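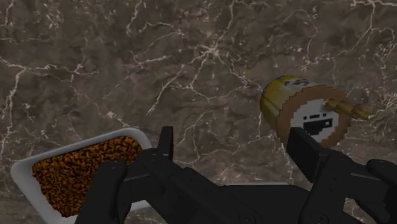 Can a Machine Clear the Counter Yet?

9/26/24 – In April we promised our readers a report about kitchen chores and robots, and several of you have written to ask where it is. The answer is that the tests took longer than we planned. Edgars Hunt and I have now finished the first part, and I want to share what we learned before the autumn meeting in Clilcombe.

The work was done in simulation. Our kitchen, which we call Luik, has a counter of dark veined marble, a white tray of crumbly brown food and whatever objects Edgars decides to put beside it. One of his favorites is a yellow cylinder with a grinning cartoon face on its end and a twisted golden rod sticking out. A person would take it away with one hand while talking on the phone. For the two-finger gripper it is a serious task. The body is round, the rod changes where you can safely hold it, and the tray must stay where it is.

We ran 3212 attempts with the Ukik controller. An attempt counted as good only if the object reached its place and the food stayed in the tray. Each one had a limit of 60 seconds. On plain boxes and cups the results were quite good, and I would already trust the controller with such objects in a real kitchen, if somebody stands near. With odd shapes it was much weaker. In 202 attempts the fingers closed on nothing and the arm went on to the shelf as if it carried something. This is the mistake which worries me most. A dropped object can be picked up, but a machine that does not know its hand is empty will continue with the wrong work.

Edgars is more hopeful than I am. He says that a slow helper is still a helper, and that his own dishwasher also needs a long time. I agree with him about speed. But a dishwasher does not reach over your breakfast, and for me the tray is the real examination.

What about the marble? Some members asked why we did not choose a plain white counter. The light veins look like edges to the vision part of the system, and we wanted this difficulty inside the test. People do have such counters at home.

So, my answer for this year: wiping, carrying and sorting of simple things – nearly. Clearing up after a real family – no, not yet. The next part of the tests will use a physical arm in the Nillel workshop, with the same tasks and the same time limit. Members who would like to suggest an object can bring it to the meeting, but please no glass.

Ksawery Tokarz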